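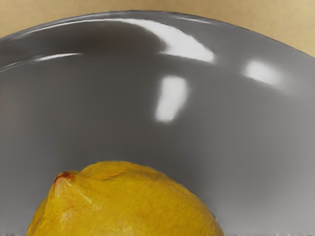
Big grey bowl, computer-rendered.

So I've been making the same soup every week since August and I think I finally need to write it down, mostly so I stop getting texts asking how much barley goes in it. (The answer has been different every time. Sorry, everyone.)

It started when the farm stand out on the Jaltenton road had those giant bags of carrots, the knobbly ones that don't sell, and I bought 10 pounds because they were cheap and I have no self-control around a cheap vegetable. You can only roast so many carrots. By the end of that first week I was putting them in pancakes, and the pancakes were not good! So, soup.

I should say I was never a soup person. Growing up, soup was what you got when you were home sick, and it came with crackers and daytime TV, and I carried that idea around way too long. If a restaurant offered soup or salad I took the salad every time, even in the dead of winter. Now I'm the person who asks what the soup is before I've got my coat off.

Anyway, the basic version. Two onions, chopped however you like, cooked slowly in butter with a big pinch of salt. I mean slowly - 30 minutes, low heat, stir when you walk past. I used to rush this part and wonder why everything tasted like hot water. Then carrots, a couple of stalks of celery if there's any left that still stands up, garlic, and a spoonful of tomato paste that you let go dark and sticky on the bottom of the pot. Then the stock and a cup of barley. Let's call it a cup. That's my official answer now and I'm sticking to it.

After that it just sits there bubbling until the barley is soft, and I go do something else. Usually laundry, sometimes nothing.

The big upgrade was vinegar. A splash right at the end, after you turn the heat off. I'd read that kind of thing a hundred times in cookbooks and skipped it because who wants sour soup, but it doesn't come out sour, it just tastes louder somehow. I've been using the Wevau cider one because the grocery store keeps it at eye level and I'm a very easy customer. Lemon is nice too. I tried pickle juice once, on a night when there was nothing else in the fridge, and I would do it again.

Things I've added that worked: white beans, a parmesan rind, leftover roast chicken, a whole bunch of dill. Things that didn't: broccoli (the smell!), and sweet potato, which went to mush and made the whole pot taste like dessert. I also don't blend it anymore. My old Mak stick blender gave up halfway through a batch last fall and I ate it chunky and liked it better, so the blender never got replaced.

One warning about barley - it keeps drinking. You put away a pot of soup and the next morning you open the lid and it's a casserole. Just add water and a bit more salt when you heat it up. Or freeze it the first night, which I do with half of every batch now. I got 9 containers in the freezer at one point and felt richer than I've ever felt in my life.

Bread matters too but I'm not a baker, so I buy the seeded loaf from Moster and toast it until it's nearly too dark, then butter it all the way to the corners. They run out early on weekends. I've learned to get there before 9.

Next up I want to try it with mushrooms, the dried kind, and maybe a spoonful of miso in with the tomato paste. If you've got a soup you make on repeat, put it in the comments, please. I still have a lot of carrots.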